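The path down to Zulledus cove starts behind the old Pētersons boathouse, and if you blink you'll miss it. I'd promised myself 300 steps before the first rest and managed far fewer, because the sea kept showing up between the pines — green, then a ridiculous blue — and I kept stopping to gawp.

The ferry from Junamden had dropped me at Wasby with two hours to spare. Two hours! I swam out to the flat rock, lay there like a seal and forgot the boat entirely.

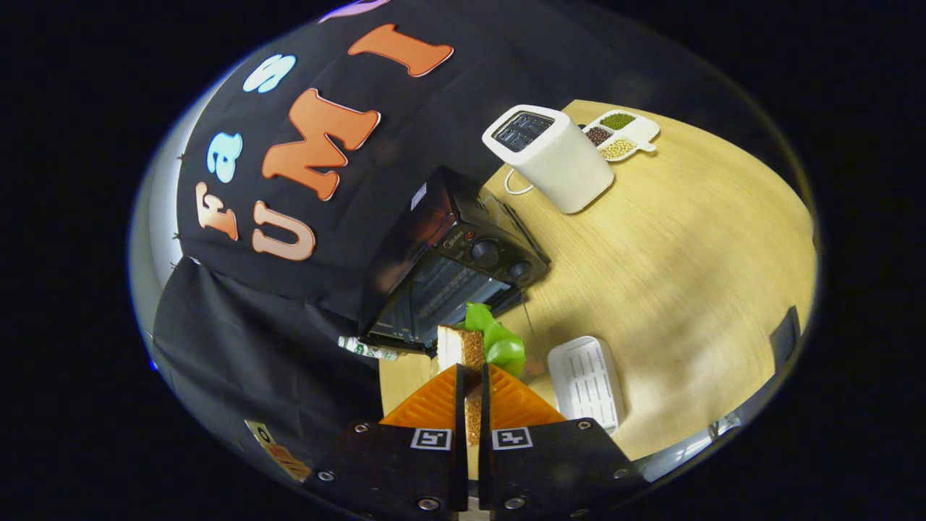
I missed it, of course. The next one wasn't till evening, so I climbed back up with salt in my ears and begged a lemonade at the village hall, where they'd hung black cloth behind a pale wooden table and stuck big cut-out letters on it, a blue S and an orange M among them. I sat staring at the white outlines and dripping on the floor, already planning how I'd miss the evening boat too.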